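Why I finally gave up on a big kitchen

I've been meaning to write this one since November, when I moved into the apartment on Senton Street and had to decide what came with me and what went to the thrift store. My old kitchen was enormous. It had an island and a pantry you could stand in, and I cooked maybe four dinners in it that I'd call good. The new one is 102 inches from the fridge to the far wall, and I know that because I measured it three times hoping for a different answer.

So for the first month I was grumpy. I owned two stand mixers (one worked, one was my aunt's and I felt guilty) and a fondue set, plus a drawer of lids that fit nothing. I packed 21 boxes marked KITCHEN and the movers gave me a look. After a week of tripping over them I started opening one box at a time, only when I needed something out of it, and whatever stayed taped up until spring had to go. Eleven boxes left the house!

The rest got a spot, and the spots turned into a whole obsession. I started looking at every counter I came across, at friends' places, in waiting rooms, in the back of the bakery, just to see what people keep within arm's reach and what they shove away. 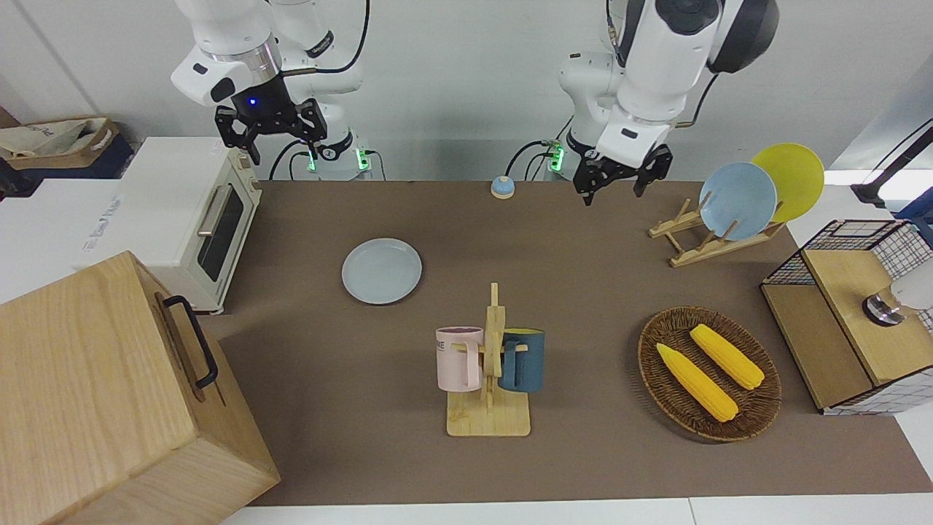 Toaster oven on one side, dish rack on the other.

The toaster oven was my big fight with myself. I'd always thought of it as a dorm thing. Then the real oven in this place turned out to take forever to heat up, and it makes the whole apartment feel like August, so I bought a used Varkon from a guy two floors down for 55 dollars. I use it every single day now. Toast, sure, but also one sweet potato, or leftover pizza, or six cookies when I want six cookies and not a tray of thirty. My sister says I talk about it like a pet.

What I don't have anymore is a microwave. I thought I'd miss it more than I do. Popcorn goes in a pot, soup goes in a pot, and coffee that's gone cold just gets drunk cold, which is my own fault for wandering off.

Cooking small also changed how I shop. I used to go to the Zurko out by the highway and come home with a trunk full of stuff that went soft in the drawer. Now I walk to Iyengar Grocery a couple of times a week with one bag, and if it doesn't fit in the bag it doesn't come home. They have good cilantro and terrible tomatoes. The lady at the register has started setting aside the small eggplants for me, and I have become a person who is loyal to a grocery store – I didn't see that coming.

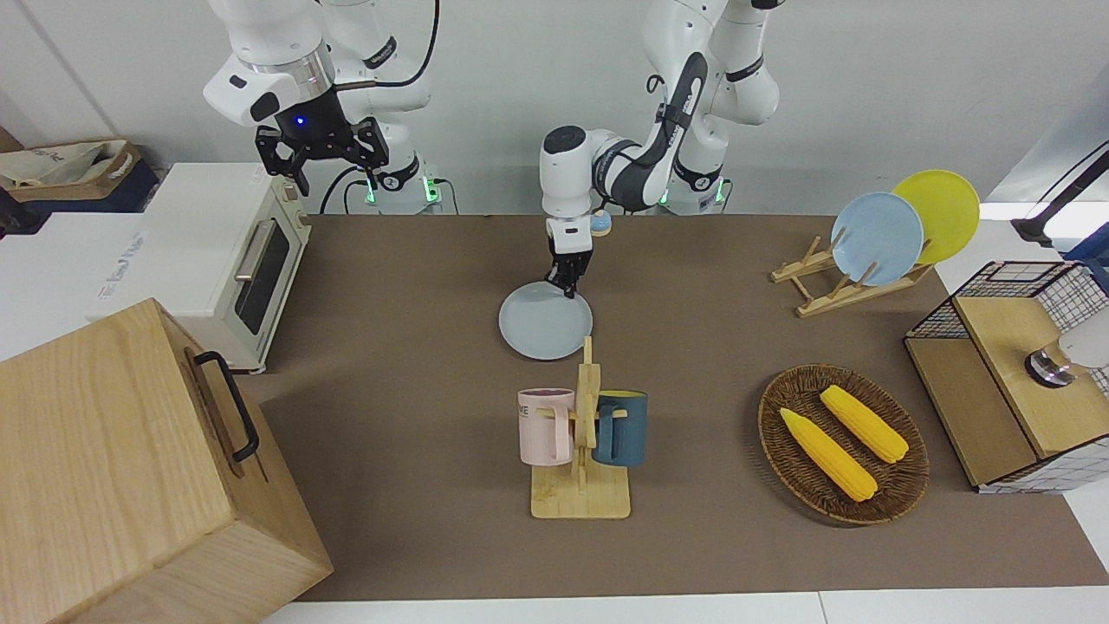 Dishes were the other thing I had to get real about. I had service for twelve, the heavy white kind, and I live alone with a cat. I kept four plates and four bowls and gave the rest to my cousin, who has kids and breaks things. I was strict about shape, too, because square plates are a pain in a small sink and I never liked how they stack. A plain round plate in a light blue like that one is exactly what I'd pick if I were starting over, and I'd want it lying on a mat the same way, since bare counter makes such a racket when you set a plate down in the morning. My own mat is an ugly rubber thing left over from a boot tray. It does the job and I'll replace it when I find one I like.

A few people have asked what happens when I have company. Well, four plates means three guests, and then I'm done. We eat at the little table with the window open and somebody sits on the step stool. I made a big pot of lentils for my birthday and we used mugs. It was a really nice night and I washed everything in one go before bed, which never once happened in the old house.

I do miss the island, I'll admit. It was great for rolling out dough, and pie crust on my current counter means moving the kettle, the knife block and the cat, in that order. I've been making galettes because they're supposed to look messy. The recipe I keep going back to is peach with a little black pepper, and I'll post it once I've written down what I do with the butter, because right now the instructions say "enough."

Next job is the shelf over the stove. It came with the apartment and it's hung a tiny bit crooked, so the spice jars all drift toward the cumin. If you have any tips for drilling into old plaster, please leave them in the comments – I have a borrowed drill and very little confidence.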